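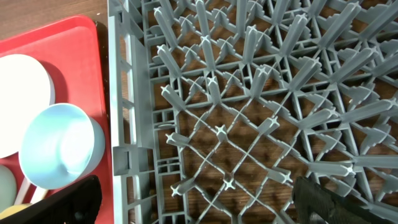 Drovent news digest app, three months in

I signed up for Drovent in May because I'd gotten lazy about foreign news. I'd read one headline about an election somewhere, feel bad for not knowing who anybody was, and go look at recipes. My friend Birthe Eskildsen teaches comparative politics and swears by it, so I paid for the plus plan and told myself I'd give it until August.

The idea is simple enough. You pick countries or regions, and every morning you get a digest of what the local papers are saying, translated, with a little background box for people like me who can't keep the coalition parties straight. I started with Bolivia, Kenya and Sri Lanka (I have in-laws, a former roommate and plain curiosity to thank for those) and added Tunisia later.

What I like most is the background boxes! They're short, they say who wrote them, and you can tell the writers live with this stuff. Kheri Muriithi's ones on county budgets in Kenya are so good that I went back and read the whole archive over a weekend. Alcides Mamani does the Bolivian ones and is a bit drier, but his explainer on how judges get elected finally made it click for me.

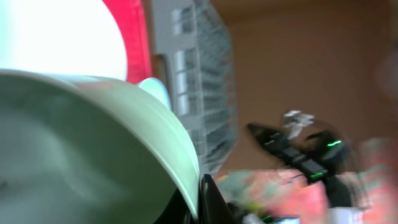 Translation is where it gets bumpy. Opinion columns come through fine most of the time, but anything with sarcasm in it falls flat, and twice I read a column as praise for a minister when the original was clearly making fun of him. There's a button to see the source text side by side, which helps if you have some Spanish. My Sinhala is nonexistent, so there I just have to trust them.

The archive is decent. Tunisia has 1,173 articles and Kenya has 3,249, so coverage is lopsided, and I wish they'd say so before you pay.
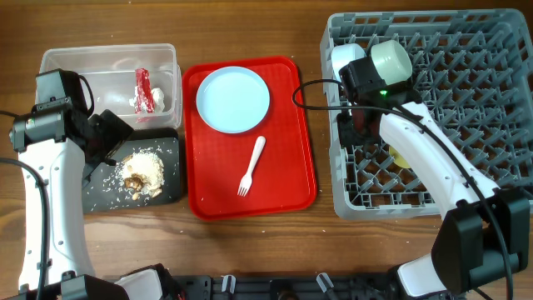 Search is slow too, and it forgets your filters every time you go back a page. I wrote to support on a Saturday and got a nice reply from Piyumi Selvanayagam saying a fix was on the list. Still waiting on that one!

I also tried Trakemik for a couple of weeks to compare. It's cheaper and faster, but it's mostly wire stories I could get for free, and there's no way to tell who picked them.

I'm keeping Drovent for now. Four stars, and I'd go higher if they fixed the search.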